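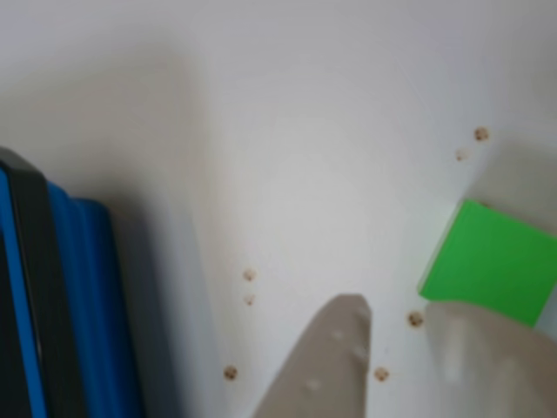 Record from the Wesitz panel set: white surface with small round brown spots, green block at right.

Wesitz Household Surfaces - Data Card

Summary
Wesitz is a collection of 972 still pictures of pale panels, container walls and similar smooth surfaces, together with the small items placed near them. It was prepared by the Wasell study group for work on surface marks and their appearance under soft, uneven light. The present release is dated 19/04/2020 and replaces release 1.

Contents
Each record consists of one picture and one line of notes. The notes give the general colour of the surface, the kind of mark found on it and the main colours of any objects close by. Marks are entered under one of the following headings: spot, smudge, scratch, stain, none. Where a mark could be either a hole or a stain, it is entered as a spot and the cause is left blank. The opening record is treated in this way: its spots are lighter in the middle with a darker brown ring, and no cause has been entered. Faint smudges on the same surface are noted separately.

Shadow is not a mark. Broad grey bands and gradual changes from grey to white should be left out of the notes.

Files
Pictures are held in the folder "panels" and notes in "notes.csv". A further 223 records without notes are kept in "unsorted" and should not be used for published results. File names run in the order of entry and carry no other meaning.

Known limits
Some objects are out of focus. Colour names were chosen by eye and differ between readers, most often for grey and pale blue. The Rutkowska colour list, used in release 1, has been withdrawn.

Use
The collection may be used for teaching and study. Published work should name Wesitz and state the release number, 2. Corrections received before the end of May will be included in the next release. Requests for the earlier notes should be sent to the Rivex records desk.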